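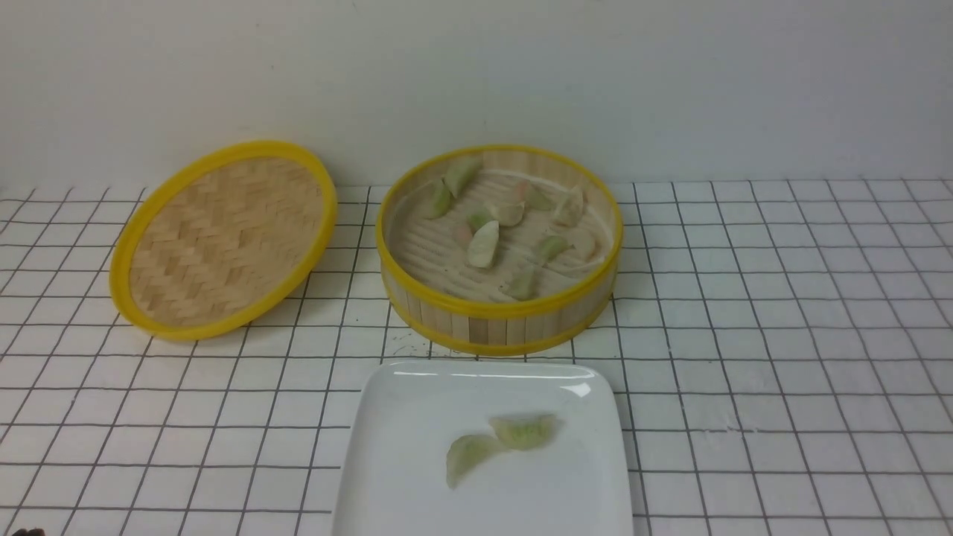
Hastix Bamboo Steamer, 19 cm, with Lid

Item no. 677
In stock – ships from our McIver warehouse

A bamboo steamer has one job, and the Hastix does it without a power cord, an app or a seven-page safety leaflet. Woven lid, slatted sides, yellow trim that will match nothing else you own. Sit it over a saucepan of simmering water and go find the soy sauce.

Good for dumplings, buns, fish, and the broccoli you keep promising to eat. Use a liner. You can skip it once, and then you will spend the evening chiselling dumpling skins off bamboo and come back here to buy liners. We sell those too: Jutolik perforated parchment, pack of 200.

Care
Rinse in warm water and let it air-dry with the lid off. No dishwasher. A steamer put away damp in the cupboard will grow a coat, and the colour is never flattering.

In the box
One basket, one lid. Dumplings, plate and liner not included.

Stacks with: a second Hastix basket of the same size (sold separately, naturally).

Also in this range
Ona dipping bowls, set of 7
Jutolik parchment liners

Returns accepted on unused steamers – we can smell ginger.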